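Afroza Pathirana
Thread

1/ A folding method has been going round my feed since February and I said I'd try it properly before being rude about it. I have tried it. I am going to be a bit rude about it.
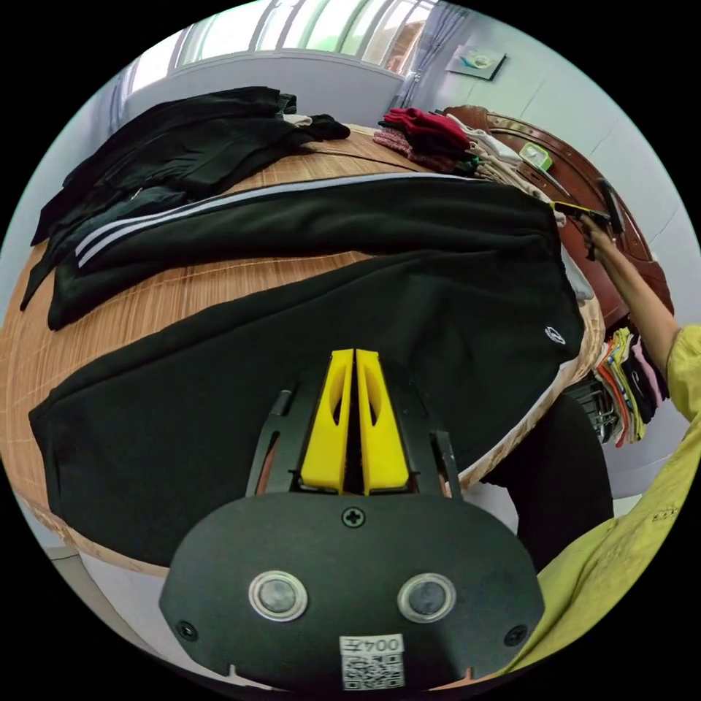
2/ The claim, for those who've missed it: you sort by weight of fabric instead of by person or by type, you fold everything into the same upright packet, and you never have to fold that drawer again. The Firholm blog calls it "the last fold". I have been folding clothes for most of my life and I don't believe in a last fold.

3/ I did the whole lot on the round table, as instructed. "A clear round surface encourages flow." Mine has never been clear for longer than a meal. You put the first heap down on the far side and that's a good part of your surface gone, and then it starts sliding over the edge.

4/ Also, a round table is a daft shape for trousers. Trousers are long and straight. Lay a pair of joggers across the middle and some of it wants to hang off the side, so you fold with one hand and hold it with your hip. I'd like to see the flow diagram for that.

5/ Sorting by weight. Fine in theory. In practice most of what we own is black and feels the same. Black joggers, black something with three white stripes down it, a dark heap of I'll-find-out-when-I-get-there. You end up going by the logos.

6/ The coloured things behave themselves. Reds and maroons in one bundle, beige and pale things in a stack, both done before the tea had gone cold. If your household dresses in beige I expect this method is a miracle.

7/ Someone will say I should be using the Vedik folding board. I have used the Vedik folding board. It's a sheet of plastic with hinges and it folds T-shirts to the size of the sheet of plastic. It has no opinion on joggers whatsoever.

8/ The upright packet, then. Fold the legs together, fold in the crotch point so you've got a rectangle, fold down in thirds, stand it up. It stands up! I'll give them that. It stands up on the table. In the drawer it stands up until you take out the one next to it.

9/ Heavy cotton holds the packet. Anything shiny or slippery does not. Anything with a drawstring needs the string tucked in first or it catches on its neighbours and you pull out three pairs at once like a magician.

10/ A reader of the Firholm blog says she saved 45 minutes a week. I timed mine. One full load took 45 minutes on its own, and I used to do it in less than that by not caring. Perhaps she's quicker. Perhaps she started from somewhere worse.

11/ There is a paid version of this. A course, from an outfit called Nautiyal, with 193 short videos. 193! I watched the 2 free ones and the second was mostly about breathing out as you smooth the cloth. I breathe out anyway.

12/ They say 3,975 households have finished it. I'd like to know how many of those still have standing-up drawers by the next school holiday. That's the number I'd pay for.

13/ What I do rate, grudgingly: small cloths over a rack. I didn't get this from the method. The orange, yellow, green, white and pink ones hang in a row by the table, folded once, and you can see every one of them. No drawer, no packet, no breathing.

14/ And doing the awkward things first, while you've still got some patience. The method says to begin with what pleases you. I say begin with the big black joggers, then the stripes, and leave the beige for when you're tired, as it practically folds itself.

15/ To those asking about the Flutico drawer dividers: yes, they help the packets stay up. So does a shoebox lid cut in half. I've got both in the same drawer and would struggle to tell you which side was winning.

16/ Will I keep going? The jumper drawer, yes, it looks decent and I can find things. The rest is going back to flat piles. I'll report on the jumpers in a month if anybody reminds me.

17/ Replying to a few of you: no, I don't iron first. No, not socks either. Socks go in the basket and people take their chances.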